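Last updated: 8 July 2022

Hi! I'm Ekkachai Ruangrit, and I'm looking for people who don't mind cardboard. A lot of cardboard. I run the packing side of things at Drundavari, a small outfit on the second floor of the old Kollár building, and we need extra hands for a couple of months while we sort out how we fold, stand up and pack our display panels and sample boards.

A bit of background. We send out sets of panels and fabric swatches to shops, mostly little ones, and for years everybody here has packed them their own way. Arūnas Eglītis folds the fabric first and puts it at the bottom. I used to put it on top, until I opened a return from Bimton and found everything had slid into one corner (my fault, I taped it). So now we're trying out different ways and writing down what works, and for that I need people who haven't already picked up our bad habits!

What you'd be doing: standing panels upright, laying boards down flat, folding cloth, putting it all together in the right order and taking it apart again. Then the same thing another way. It is repetitive, I won't pretend it isn't, but you can chat while you do it and the radio is usually on. If you're the kind of person who repacks the trunk of the car because somebody else did it wrong, please write to me today.

Shifts are five hours with a proper break in the middle, and I'm hoping to fill two places. You can do mornings or afternoons, just tell me which when you write. Pay is hourly and goes out at the end of every week. Coffee is free, and it's better than it was in February, when the old machine finally gave up.

The room is an ordinary office with long tube lights and pipes running along the ceiling, so wear whatever you like. I'd go for closed shoes and sleeves you can push up. 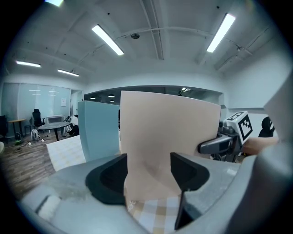
One of the big beige panels standing up, with the checkered fabric down below.

You don't need experience. You do need to be okay with being on your feet for most of a shift, and you should be at least 18. Reading glasses are welcome, half of us wear them.

To apply, send a few lines to the Drundavari front desk with "Panels" in the subject and my name somewhere in there. No résumé needed, just tell me when you're free and the best way to reach you. I try to answer within around two days. If you've worked with us before on the Drerska boxes, say so, and you can skip the intro visit and come straight in for a shift.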